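Holla Desk Humidifier, 2-Pack
Sold by Zallgate Home & Office
Item 293

Price and stock are shown at checkout. Ships Monday through Friday, orders in by 3 p.m.

We carry this one with some reservations, and we would like you to read the page before you buy it. Small humidifiers get sold on big promises. The Holla is a decent small humidifier. It puts a modest amount of moisture into the air right in front of you, and by the time you get to the far wall you would need a good instrument to find any of it.

What the maker says

The box says "whole room comfort." We asked Holla what size room they had in mind and got a PDF back that didn't give one. Our own test room is a back office with one window and a radiator that can't be turned down. With the door shut and the unit on high all afternoon, the hygrometer on the same desk went up. The hygrometer on the bookshelf across the room didn't move enough for us to call it a change. Make of that what you will. If your complaint is dry eyes or a scratchy throat while you sit and type, you may notice a difference. If your complaint is cracked floorboards or a guitar going out of tune, buy a proper console unit.

The box also says "whisper quiet." On low, fair enough. On high there is a faint tick every few seconds, and once you've heard it you will keep hearing it.

Run time

Holla claims 8 hours from a full tank on low. We got close to that, which surprised us. On high you will be refilling before lunch. The tank opens from the top, so you can fill it where it sits, and that is the best thing about the design.

The filter wick is rated for 3000 hours. We haven't had a unit long enough to check, and we doubt Holla has tested it with the kind of tap water most of us get. Hard water leaves a crust on the wick. Plan on replacing it sooner than the leaflet tells you. Wicks are sold separately, and yes, they cost more than they should.

Where to put it

Give it a flat spot at least a hand's width from your keyboard, and keep papers out of the way of the outlet. It doesn't need much space, but it does need its own.
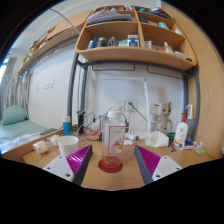
Styliani Koutsoukos writes that she ran hers on low for a whole winter at a shared desk and never had a damp page, but that the power cord is too short to reach a floor outlet from a standing desk, and she thinks we ought to say so in bigger letters. She is right about the cord. It suits a desk with an outlet at desk height or close to it. An extension cord will work, but keep the join off the floor if you are a person who spills when refilling.

What about scents?

Please don't. There is no oil tray on this model, and anything other than plain water in the tank will clog the wick and may crack the plastic. The warranty leaflet rules it out in small print on the back page. We get returns every May with a tank that smells of eucalyptus, and we can't refund them.

Compared with the others we stock

The Saludo is cheaper and louder, and its tank has to be carried to the sink upside down. The Jakia looks much nicer and has an app. We could not find anything the app does that the button doesn't. It also stops working if it loses the Wi-Fi during setup, and you have to start over. Of the three, the Holla is the one we'd put on our own desk, mostly on account of the top fill.

Cleaning

Empty the tank at the end of the day. Once a week, rinse it with white vinegar and water, rinse again, and let it dry open. If you know you won't do this, don't buy any humidifier, ours included. Standing water gets slimy and the fan will blow across it all day.

In the box
2 humidifiers
2 power cords
2 wicks, already fitted
Leaflet in five languages, none of them very clear

Warranty and returns

One year from the maker, covering the fan and the switch. Wicks are not covered. We take back unused units for 30 days. Used units go back to Holla directly, and in our experience they answer email faster than they answer the phone.

Replacement wicks, single and four-pack, are listed under Parts.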